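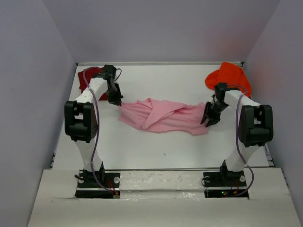 Where will Korninbridge play its home matches while the pavilion end is being relaid? At the Rokeck ground, two miles up the valley, from the start of the season until the end of June.

The cricket club confirmed the move after talks with Rokeck, which has let it have the second pitch for eight home fixtures. Rokeck's own second team will switch to mornings where dates clash, with a 10.30 start.

Contractors began lifting the old square at Korninbridge in October. The drains under it had failed on the lower side, and three matches were abandoned last summer with standing water at mid-on. Six new strips are being laid, along with a pipe run out to the lane.

Club captain Ľudovít Kollár said the players would rather be at home but had few complaints about Rokeck. "It's a slower pitch and the boundary is short on the road side," he said. "Our spinners won't thank me. We made 139 there last year and lost."

Junior training stays at Korninbridge on the outfield nets, which are not affected by the work. Around 70 children are signed up for the under-11 and under-13 groups. Jarmila Zeman, who runs the junior section, said sessions would start at 6pm as before, but parents should use the top gate while lorries are coming in by the lane.

Season tickets bought for Korninbridge will be accepted at Rokeck. Parking there is limited and the club is asking supporters to share cars. Teas will be served from the Rokeck clubhouse.

The first home match is against Listeo.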